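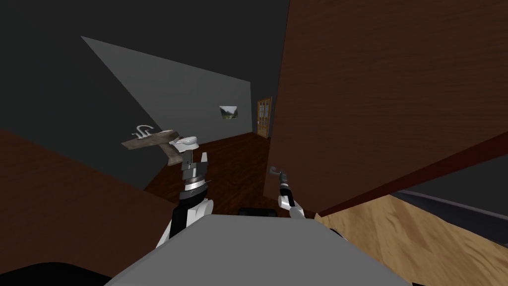
Support > Simulation > Open Day Setup > Ticket 353

We use cookies to remember your login and ticket filters. Accept / Manage

Opened by: Jummai Ekwueme
Status: open, waiting on Citex

Hi all, me again! We had the Nirville visitors in for the demo and the sim mostly behaved, but I've got one thing I need help with before the next group comes through.

When a visitor has the left gripper closed on the wooden piece and then drives the right arm, the view freezes for a second or two and the right arm jumps to catch up (one lady let out a little yelp). It doesn't happen with both grippers open. I got it three times in a row on the demo machine and couldn't get it at all on my own laptop, which is annoying.

Things I tried:
- restarted the viewer, no change
- turned shadows off, a bit better but the room looks awful
- dropped the physics rate to 300, and the held piece started shaking like mad, so I put it back

The log has 1,579 contact warnings from one session, nearly all on the left fingers. Is that a normal number?

Update, 12 Dec 2025: Funmilayo Afolabi had me swap in the simpler collision mesh from the Enach build. Warnings went down to 121 and the freeze is much shorter, but I can still feel it. Could somebody at Citex look at the log I attached? I'm leaving the old mesh in the backup folder in case you want to compare.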